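# Folding and storing down jackets – flat, rolled, or hung?

**Board: Closets, Laundry & Linens**

---

**mapleandtwine** – 28 Oct 2025

I have a closet problem and I'd like opinions before I buy anything.

We moved to a smaller place in Nerkcombe and the bedroom closet is half the width of the old one. The down jackets take up most of the rod. I've been pulling everything out onto the bed and trying to fold the puffers flat so they can go on the shelf above, which is 13 inches deep. They don't stay folded. I get one down to a decent rectangle, turn around to do the next one, and the first has opened back up.

What I do now: lay it flat, collar toward the headboard, fold the upper half across the lower half, press with my forearms, then fold again. Two folds is too thick for the shelf. One fold is too long.

I was looking at the Clesteck vacuum bags, the large size, but I've read both that they're fine and that they wreck down. Which is it?

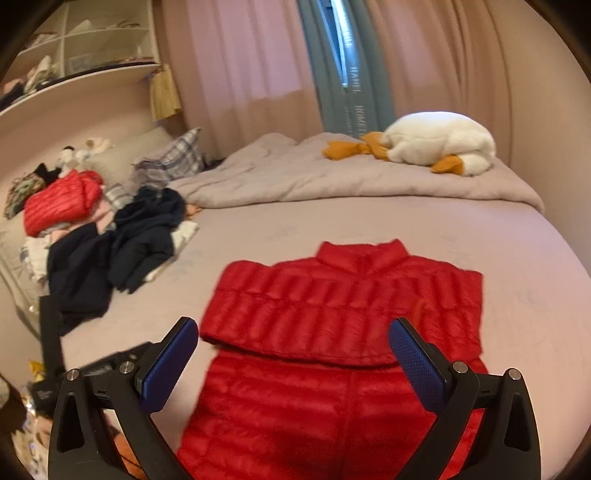
gridley_laundry came in first on this one and said to leave the vacuum bags alone if the jackets are going to be worn this winter. A bag is for things you won't touch until next year, and even then he lets a little air back in before he seals it. For a shelf you open every morning, a bag is just one more thing to wrestle with.

---

**pinebox** wrote:

I'll disagree with gridley. I've used the Clesteck bags for four winters on two down coats and a comforter. They come out flat and ugly, I put them in the dryer on low with a couple of tennis balls, and they're back to normal in half an hour. Never lost loft that I could tell.

The thing that does matter is that the coat is completely dry before it goes in. I put one away damp at the collar once and it smelled like a basement until I washed it.

---

**gridley_laundry** wrote:

> Never lost loft that I could tell.

"That I could tell" is doing a lot of work there. Four winters isn't long for a coat. I have one from before my kids were born and it has never been in a bag.

---

**pinebox** wrote:

Mine is a $100 coat. I don't need it to outlive me.

---

**saltmarsh_ed** wrote:

To the original question about folding. You're going collar to hem first, and I think that's why it springs open. The air has nowhere to go. Try this:

1. Zip it all the way up. An open front slides apart every time you press on it.
2. Lay it face down.
3. Fold the sides in so you have one long strip the width of your shelf, or a bit under. If there are sleeves, lay them straight down the back.
4. Start at the hem and roll toward the collar, slowly, leaning on it as you go.
5. Tuck the roll into the hood if there is one. If there isn't, use a wide elastic.

The air goes out through the neck end. If you roll from the collar down you trap it in the body and have to start over.

---

**mapleandtwine** wrote:

No hood on the one I wear most. I have wide elastic from a sewing project, so I'll try that. Face down is new to me, I've always done it with the zipper facing up.

---

**tworedmittens** wrote:

Face up or face down makes no difference in my experience. Zipping it does. I'd also empty the pockets. I rolled one up with a lip balm inside and then ran it through the dryer in January. Don't do that.

---

**quiltroom** wrote:

Rolling is okay for a week of travel. For a whole season I'd hang them. The baffles along the roll get squeezed the hardest and the down shifts away from there, so you get cold spots across the back. Wide wooden hangers, zipped, a few inches between coats.

If you're short on rod, move the shirts. Shirts fold fine. People always try to fold the coats and hang the T-shirts, and I'd do it the other way around.

---

**saltmarsh_ed** wrote:

I don't agree about the cold spots. Down shifts in cheap coats no matter how you store them. In a decent one it stays in its channel. But moving the shirts is good advice.

---

**mapleandtwine** wrote:

Moving the shirts might be the answer. I measured after reading that and the shirts take up more rod than the coats do. I'd assumed it was the coats because they look so big.

I did try the strip method. Zipped, sides in, rolled from the hem. It held with the elastic on it and it fits the shelf with an inch to spare. The second try was tighter than the first. So now I have a method that works and a reason not to use it.

My old way, for comparison, with the zipper up and the top half pulled over:

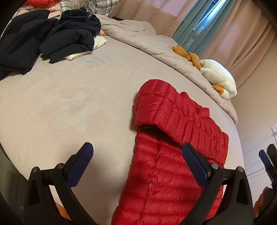
*Red puffer, top folded over on the bed. Old method.*

The fold is bulky and the lower half just sits there full of air. I can push on it as long as I like.

---

**tworedmittens** wrote:

Yes, that's how mine used to look. When you fold across the rows like that you're bending each one over the next and they push back. Fold the sides in first and there's less to fight with.

---

**oldnavycoat** wrote:

What about under the bed? We have two of the Skurnstead rolling drawers, the low ones with the canvas lid, and each one holds two adult puffers laid out with a single fold. No rolling, no elastic, no bags. They were on sale last year.

One warning. The wheels are bad on carpet. On a wood floor they're fine.

---

**gridley_laundry** wrote:

Under the bed is a good idea as long as it isn't dusty under there and the drawer breathes. Canvas lid, yes. A sealed plastic tub, no.

---

**pinebox** wrote:

So plastic tubs are bad too now.

---

**gridley_laundry** wrote:

For down, yes. I've said so in three threads. Use them for sweaters.

---

**mapleandtwine** wrote:

It's carpet in the bedroom, unfortunately. How bad are the wheels?

---

**oldnavycoat** wrote:

Bad enough that I took them off. It slides on its own bottom now. You lose the rolling but you gain an inch and a half of clearance, so measure your bed frame. Ours is a Mugo and the side rail hangs lower than the slats, which I didn't notice until the drawer was home.

---

**quiltroom** wrote:

Side question for anyone who washes theirs at home. Before or after storage? I've always done it in spring before they go away, but my sister does hers in the fall so they're fresh.

---

**saltmarsh_ed** wrote:

Before. Skin oil at the collar sets if it sits all summer. Down wash, extra rinse, then dry it twice as long as you think. Break up the clumps by hand between cycles.

---

**tworedmittens** wrote:

Before, same reason. I only do the collar and cuffs most years though, with a washcloth and a little dish soap. A full wash is every other spring.

---

**mapleandtwine** wrote:

Update, and then I'll leave this alone. Shirts are folded and in the dresser. The coats I wear every day are on the rod, zipped, with space between them. The spare puffer is rolled with elastic and up on the shelf. No bags and no drawers for now. I may still get one Skurnstead drawer for the extra bedding and take the wheels off first thing.

Total spent is zero, so thanks to quiltroom for the shirt suggestion and to saltmarsh_ed for the rolling steps. I'll check the rolled one in January and post if there are cold spots.

---

**quiltroom** wrote:

Please do. I'd like to be wrong, I have a hall closet that could use the space.

---

**pinebox** wrote:

If it comes out flat, low heat and tennis balls.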